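## 3. Materiales y procedimiento

### 3.1. Procedencia de las muestras

El material estudiado procede de la excavación de un pozo de desecho en la parcela de Lenirari, abierta durante la campaña de agosto. El pozo tenía una sección irregular y estaba colmatado por sedimento limoarenoso con abundante ceniza. Se distinguieron tres unidades estratigráficas. La superior (UE 101) estaba alterada por raíces y por una zanja de drenaje moderna, y quedó excluida del análisis. Las dos restantes (UE 102 y UE 103) conservaban los contactos originales y aportaron la totalidad de los restos que se discuten en este trabajo.

La excavación se hizo por tallas artificiales dentro de cada unidad. El sedimento se embolsó en el campo con etiqueta interior y exterior, y se trasladó al almacén de Listden para su procesado. La documentación de campo se cerró el 30 de diciembre de 2019, fecha en la que se fijó también la numeración definitiva de las unidades. En publicaciones anteriores sobre el mismo pozo se empleó una numeración provisional; la equivalencia es directa salvo en el caso de la UE 103, que agrupa las antiguas capas c y d.

### 3.2. Flotación y cribado

El sedimento se procesó mediante flotación manual asistida. La fracción ligera se recogió en malla fina y se secó a la sombra, sobre papel, sin aporte de calor. La fracción pesada se lavó en criba y se dejó secar en bandejas. Se evitó el secado en estufa por el riesgo de fractura de los restos carbonizados, un problema ya observado en las muestras de Jesier, donde buena parte de las semillas de leguminosa apareció partida por la línea de los cotiledones.

Una vez seca, la fracción pesada se separó en tamaños por tamizado en columna. Las fracciones gruesas se revisaron a simple vista y las finas con lupa binocular. De estas últimas se tomó una submuestra con cuarteador, salvo en las bolsas de menor volumen, que se revisaron completas. Los restos se clasificaron en semillas y frutos, carbón de madera, fauna, malacofauna y material indeterminado.

La categoría de material indeterminado merece una aclaración. En ella se incluyeron los agregados amorfos sin estructura celular visible a bajos aumentos, que en la bibliografía aparecen a veces como «restos de preparados alimenticios» y a veces como simples concreciones. Ambas atribuciones son difíciles de sostener sin observación de la microestructura, y en este trabajo se ha preferido mantener un término neutro. Del conjunto se seleccionaron seis agregados para su estudio en sección, siguiendo el protocolo propuesto por Pylypenko para contextos con alta proporción de ceniza.

### 3.3. Registro y manipulación

Cada resto seleccionado recibió un número de inventario compuesto por la unidad, la talla y un ordinal. Se anotaron el peso, las dimensiones máximas, el color en seco y el estado de la superficie. La manipulación se redujo al mínimo: los agregados se movieron con pinza blanda o con pincel y no se lavaron después del cribado. Las medidas se tomaron con calibre y se repitieron por un segundo observador. Cuando la diferencia entre ambas lecturas superaba el margen del instrumento, se hizo una tercera medición y se adoptó el valor central.

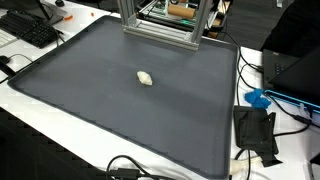

**Figura 1.** Bandeja de plástico gris oscuro con reborde, sobre superficie blanca.

Los datos se introdujeron en la base Kowalchuk, que permite vincular cada registro con su bolsa de origen y con la planta de la unidad. Los pesos se expresan en gramos y las densidades en número de restos por litro de sedimento procesado. Para el carbón de madera se emplea el número de fragmentos, sin corrección por tamaño.

### 3.4. Limitaciones

La comparación entre la UE 102 y la UE 103 está condicionada por el volumen desigual de sedimento disponible. En la UE 103, el contenido de ceniza redujo además la recuperación de la fracción ligera, con pérdidas de hasta dos restos por cada lote de control. Estas pérdidas no se han corregido en las tablas. Los valores de densidad de la unidad inferior deben leerse, por tanto, como mínimos.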